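Progress report to the Brandden Fund: the Kelura clothing bank
November
By the project coordinator, Kelura
Print this page | E-mail this page

It hardly seems any time since the last report, and I hope you'll forgive me if this one rambles a little, as there is a good deal to tell. The short version is that the clothing bank is busier than we planned for, the money is being spent on the things we said it would be spent on, and we are behind on one promise, which I'll come to.

Since the summer we have given out 300 bundles of clothing, each made up for one household after a chat at the counter about sizes, school rules and what people really need. That chat takes longer than we allowed for in the bid. We had put down ten minutes, and it is nearer twenty once the kettle is on, but I wouldn't want to hurry it. A good many people come in asking for a child's coat and only mention at the door that they have no winter shoes themselves.

Of those bundles, 77 went to families sent to us by the Hanano advice centre, where the arrangement has settled down nicely after a bumpy start. The old referral form asked for far too much, and we have cut it to a single side. The advice workers now ring us the evening before if someone is coming with small children, so that we can have the play corner set up.

Donations come from all over the town, mostly from people's own wardrobes. We ask for things to be washed and folded before they reach us, and most people are very good about it. Adult jumpers and tops we have in plenty. What we never have enough of is boys' trousers, larger bras and anything waterproof.
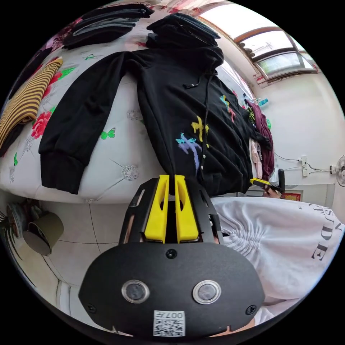 Teenagers were the group we worried about in the first report, and I'm glad to say they are coming in more often now, sometimes on their own. The later opening has helped a great deal. We stay open until half past six two evenings a week, and it is much quieter then, so they can look through the rails without feeling watched. A few have asked whether they might help with sorting in the holidays, and we are looking into what insurance we would need for that.

The move to the Krajewska building went ahead in the end, though four weeks later than we had hoped, owing to a problem with the damp course in the back store. The landlord put it right at no cost to us. We now have proper shelving, a changing cubicle with a door that shuts, and a ramp at the side entrance. The heating bill will be higher than in the old hall, and I have set aside around £40 a month from the general budget line to cover it.

Now for the promise we haven't kept. The mending classes should have begun in September and they haven't. We have the machines and the room, but our tutor took a full-time post elsewhere and we have only just found another. The classes will start in the new year, and with your agreement I should like to carry the tutor's fee forward into the next quarter. The rest of the grant is on track, and the full figures are in the spreadsheet sent with this report.

You would be very welcome to visit before the next payment falls due. Late mornings are best if you'd like to see us at our busiest, and there is parking behind the building if you come in by the lower gate.

Print this page | E-mail this page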